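Dralta Ring Manager: Setup Guide
Section 4. Building a Roster and Booking Your First Card

Dralta keeps the books for small wrestling promotions: who is on the roster, who holds which belt, and who has been promised a title shot by three different people. Set up the roster before you touch the card. The card screen will let you do it the other way round and will punish you later.

4.1 Adding wrestlers

1. Open Roster and click New Performer.
2. Enter the ring name. The legal name goes in the Payroll field, where fans looking at your public page can't see it.
3. Pick an alignment: Hero, Villain, or Undecided. Undecided expires after 22 days, at which point Dralta starts sending reminders. They get shorter in tone.
4. Fill in billed height and billed weight. There are separate fields for the real ones. Dralta does not compare them and has no opinion.
5. Click Save.

Note: The Basic plan holds 80 performers. A masked wrestler working under two names counts as two. So do tag teams with their own entrance music.

4.2 Creating a championship

1. Go to Titles and click New Belt.
2. Name it. Names longer than the banner are trimmed from the right, so the Suksawat Regional Openweight Championship will print as the Suksawat Regional Open, and people will turn up with golf clubs.
3. Choose the current holder, or tick Vacant.
4. Set the defense interval. The default is every 4 shows.

Caution: Deleting a belt deletes its whole history, including every reign. To retire a title, use Archive. Support cannot restore a deleted lineage, and the former champions will write to you, at length.

4.3 Booking the card

1. Click New Show, then choose a venue. If you imported from Rukia, your old venues are already listed, spelled however Rukia spelled them.
2. Drag performers into the match slots. A card holds up to seven matches.
3. Set the finish for each match. Finishes are hidden from anyone without Booker access.
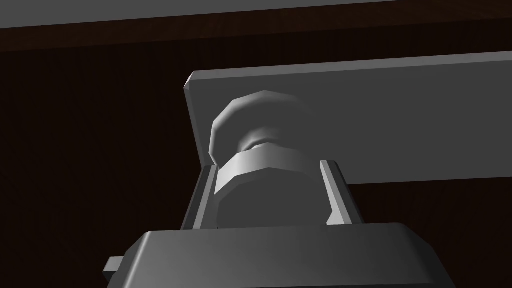
4. Click Check Card. Dralta flags anyone booked twice, anyone marked injured, and any champion scheduled to lose a belt they don't have.
5. Click Lock. After this, changes need the Booker password.

Note: Battle royals fill one slot no matter how many people are in them. Entrance times do not shrink to match. Plan your intermission accordingly.

4.4 If the card will not lock

Look for a match with one participant. Usually somebody removed an opponent and meant to come back to it. Open challenges are allowed, but tick the Open Challenge box or the program assumes you forgot.

If every slot is full and Lock is still gray, sign out and back in. This clears the Drollska calendar error, fixed for most users in the August update.

Section last revised Oct 12, 2020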